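Le tri de l'automne commence sur un lit

Brultport, 17 octobre 2019

Vous vous souvenez de notre petite collecte de juin, celle où on avait fini à genoux dans le couloir au milieu des sacs ? Eh bien on remet ça, et cette fois on plie tout avant de partir ! L'association Clokine m'a demandé d'en dire un mot ici, ce que je fais avec d'autant plus de plaisir que j'ai moi-même un placard qui déborde (et des tee-shirts que je ne porte plus depuis un bon moment, passons).

Le principe est simple. Chacun trie chez soi, plie, met en sac, et dépose le tout au local de la rue Kimaro, à Brultport. En juin, on avait réuni quelque 3000 vêtements, dont pas mal arrivés en boule, et il avait fallu les reprendre un par un. J'y étais, mon dos s'en souvient encore. D'où le mot d'ordre de cette saison : on plie à la maison, et on plie sur le lit.

Pourquoi le lit ? C'est Yolanda Aranda qui nous a convertis pendant son atelier. Une table, dit-elle, c'est toujours trop petit et toujours encombré, alors que sur un matelas on peut étaler une manche sans qu'elle pende dans le vide. On tire un peu le drap, on pose une seule pièce à la fois, on l'ouvre, on la lisse du plat de la main, et on ne sort la suivante qu'une fois la première rangée.

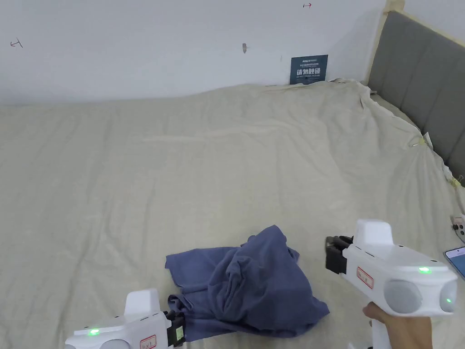 Une pièce bleu-gris encore en tas sur le drap clair.

Bon, je vous vois venir, une pièce à la fois c'est long. J'ai dit la même chose ! Mais j'ai essayé le soir même avec ma pile de repassage — 40 pièces, chaussettes non comprises — et j'avais fini avant le générique de mon feuilleton. Ce qui prend du temps, c'est de farfouiller dans le tas pour retrouver ce qu'on cherche.

L'autre conseil que j'ai retenu concerne les coins. On attrape le tissu par un bout, on soulève, on laisse le reste retomber, puis on ramène le bord sur le bord d'en face. Pour les serviettes comme pour les hauts, Yolanda garde le même geste et finit toujours par un pli en trois, qui tient mieux dans les sacs.
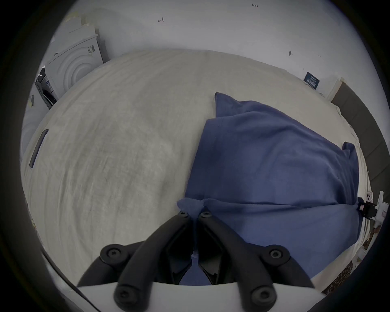 Photo : Clokine

Sur le lit, la pièce bleu marine prend ses aises, avec ses plis et ses coins relevés, et je peux vous dire que les miennes ont exactement cette tête-là à la sortie du panier.

Côté pratique, les sacs sont fournis par la boutique Jurix, qui en a mis 200 de côté pour nous. Comptez six pièces épaisses par sac, pas davantage, sinon les anses lâchent (oui, c'est du vécu, et en plein milieu de la place). On prend les tee-shirts, les pulls, les serviettes et les draps, propres et secs. Les chaussures et les oreillers, en revanche, on ne peut pas les stocker cette fois-ci.

Le local reste ouvert jusqu'à la fin du mois, en fin d'après-midi. Et si vous voulez venir à un atelier de pliage avec Yolanda, laissez votre nom au comptoir de Jurix en prenant vos sacs. J'y retourne pour les draps-housses, que je roule toujours en boule au fond de l'armoire.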